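Notas para a palestra — Roupa de cama em casas de hóspedes pequenas
Encontro de alojamento local, Bergeron, 2024-11-23

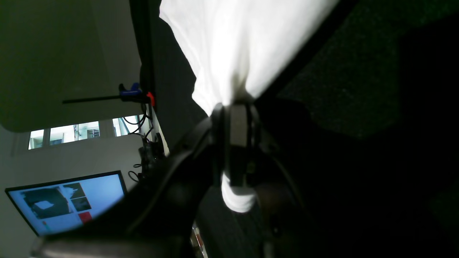 Abrir com o problema do costume: a lavandaria é a segunda maior despesa da casa depois do pequeno-almoço, e quase ninguém a tem numa folha de contas. Perguntar à sala quem sabe quanto paga por lençol lavado. Esperar pelas respostas, não avançar logo.

Contar o caso da Dralinora. Casa de sete quartos, gerida pela Kirsten Cormier. Durante o primeiro ano mandou tudo para fora, com recolha duas vezes por semana. Quando a recolha falhava, faltavam lençóis ao sábado de manhã. Comprou mais jogos e o armário deixou de fechar. Só depois foi ver quantos jogos estavam de facto em circulação.

Quantos jogos por cama
— Um na cama, um lavado, um a lavar. É o mínimo.
— Com lavandaria externa, juntar mais um.
— Acima de cinco, o dinheiro está parado na prateleira. Os jogos do fundo amarelecem nas dobras sem nunca terem sido usados.

Algodão ou mistura. Não entrar na discussão do número de fios, que come o tempo todo. Dizer apenas: o percal de algodão aguenta bem a máquina e passa-se melhor ligeiramente húmido; a mistura com poliéster seca mais depressa e ganha borboto. Na Dralinora usam algodão nos lençóis de cima e nas fronhas, mistura nos de baixo. Os hóspedes não se queixaram.

Temperatura. Lavamos a 60 graus os lençóis e as toalhas. Os resguardos seguem a etiqueta, e há muitos que não aguentam isso. Amaciador: nas toalhas, não. Perdem absorção. (Aqui costuma haver protestos. Deixar falar e seguir.)

Nódoas. Base, protetor solar e vinho, por esta ordem de frequência. Tratar antes de lavar e nunca meter na máquina de secar uma peça que ainda tenha nódoa. Passar o frasco pela sala, se a Ronja se tiver lembrado de o trazer.

Fim de vida. Um lençol com um rasgão pequeno ainda dá fronhas. A Ronja Isaksson, na Guvstead, corta os velhos em panos para vidros e marca-os com uma linha azul para não voltarem aos quartos. O que sobra vai para o canil de Humov, que aceita toalhas mas não aceita edredões.

Contas. Mostrar a folha no projetor. Explicar só três colunas: compra, lavagem, substituição. Na Guvstead, a substituição anda por aproximadamente metade da compra inicial ao fim de três anos. Avisar que é uma casa só e que não serve de média.

Se sobrar tempo: passar ou não passar a ferro. Se não sobrar, saltar para as perguntas.

A folha em branco segue por correio eletrónico em dezembro, para quem deixar o endereço na lista à entrada.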